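Grilla Community Help > Cells and Integration > Safety and good practice

Bin clamping, hose routing and test objects for a bin picking cell: what do the rules say?

Posted by Kiri Kingi, January 2021
Tags: risk assessment, bin picking, cable management, fixtures
560 views

We are writing the cell rules for a bin picking station at our Ruawai site and I would like them checked before they go to the safety reviewer. The station has a single industrial arm with a linkage gripper. It picks mixed household and toy objects from an open bin, one at a time, and will later transfer them to a second bin behind the first. The job scheduler is Cirnalard, which has no bearing on the mechanical side.

The draft has sections on guarding, reduced speed during teaching, and emergency stops. Those parts came from the integrator and I am content with them. The parts I wrote myself are weaker:

Bins are to be clamped to the work surface or to a fixed stop before automatic running.

Hoses and cables on the wrist are to have enough slack for the full taught range, with no loop able to enter the bin.

Test objects are to be rigid or semi-rigid, clean, and free of loose parts.

The teach pendant is to be kept outside the reach of the arm when not in hand.
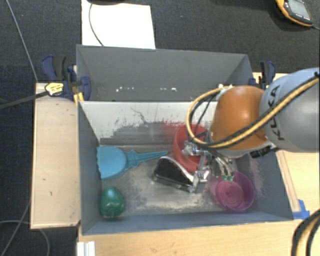
Gripper lowered into the front bin, with dress pack loop beside the orange joint housing.

My difficulty is with the second and fourth rules. The loop on the left of the housing is needed for wrist rotation. If I shorten it, I lose travel on the last axis. If I leave it, it comes close to the objects when the gripper works near the back of the bin. As for the pendant, I have found no figure anywhere for how far away it should be.

I would also like to know whether clamping the bin is a requirement in any standard or simply good practice. A colleague maintains that friction is sufficient for a bin with a handful of light objects in it.

Asmaa Metwally
Accepted reply, 9 people found this useful

Taking your points in a different order.

Clamping. I know of no clause that says "clamp the bin" in those words. ISO 10218-2 deals with the integrated system, and the duty that matters to you is to identify hazards arising from the workpiece, the fixtures and the end effector together. A bin that can slide is a foreseeable fault. The fingertip catches a wall, the bin moves, and every taught position is then wrong until someone goes in to put it back. That extra entry is itself an exposure. Friction may hold against the weight of the objects, but the relevant load is the arm pushing on the wall. Write the rule as a requirement and refer it to your own risk assessment. I would also specify:

- two clamps per bin, on opposite walls, or a fixed stop on each side
- clamp bodies included in the collision model, handles as well as jaws
- clamps checked at the start of each shift and after any contact stop

In your picture the clamps stand at the sides of the rear bin. State in the rule what restrains the front one. A reviewer will ask.

Hose routing. Your wording "no loop able to enter the bin" is too strict for a wrist-mounted dress pack and will be ignored in practice, so it is a poor rule. Replace it with something that can be tested. Ours reads: "With the arm jogged at reduced speed to each corner of the bin at maximum depth, and the last axis at each end of its permitted range, no hose or cable shall touch the bin, a clamp or an object." Then limit the axis range in software to what the grasps need. Most pick programs use far less than full rotation, and once the range is cut you can shorten the loop.

Treat the thin wires at the gripper separately from the main pack. They hang lower and they snag first. Sleeve them together and fix them to the bracket at both ends. In the position you show, they come down over the purple bowl, and a rim is a good shape for hooking a loose wire.

Pendant. There is no single distance. The rule should name a place: a holder outside the safeguarded space, with the cable run so that it does not cross the walkway. "Outside the reach of the arm" leaves the operator to judge it, and reach with a gripped object is longer than reach without. The same applies to any other handheld unit. If it has a screen and buttons and is left on the floor, it needs a holder.

Petard
3 people found this useful

Agree on clamps. We had a bin walk across the table one November, a bit on each cycle, and the picks got worse for a week before anyone measured it. Put tape on the table at the bin corners as well. It costs nothing and you can see movement straight away.

For objects I would add a rule on shape. Bowls nest and tip, and anything with a thin handle can lever up when the jaw closes on one end.

Kiri Kingi

Thank you both. I have replaced the hose rule with the corner test and reworded the pendant rule to name a holder. The object rule now covers nesting shapes. The friction argument has been dropped.

One remaining item: should the corner test be repeated after every gripper change, or only after a change to the dress pack?

Asmaa Metwally

After either. Also after any change of bin, including one of the same nominal size, as wall slope varies between suppliers. Record the result with the program version.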